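Why our robot club should keep the slow project

In April our club at Park school must choose the project for next year. Many students want a fast one, with wheels and a referee. I want to defend the project we already have, where an arm learns to handle cloth.

I understand why people find it boring. A wheeled robot drives, the parents clap and everyone knows who won. A towel doesn't give points. Jussara Macedo, who leads the club with me, said in our last meeting that twelve-year-olds need to see results, and she has good reasons to say this. We lost two members to the Zeltik league this year.

But I have seen how the students talk when they work with soft things. They argue about where to hold, how hard to close the fingers, when to let go. With the wheels they mostly changed one number and tried again.
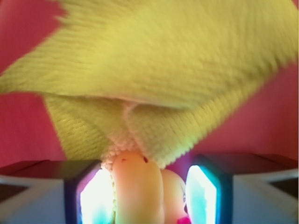
Does a beginner learn enough programming in such a project? In my opinion a beginner learns more, for the reason that every attempt must be written down and compared with the one before. Our notebook has 798 attempts, and Valquíria Brito, one of the youngest, wrote 27 pages of it by herself.

There is also the money. The Dilico kit for the league costs 800 and it is useful for one season only. Our cloths come from home.

I will vote to continue, and I ask the parents to visit us one afternoon before they vote.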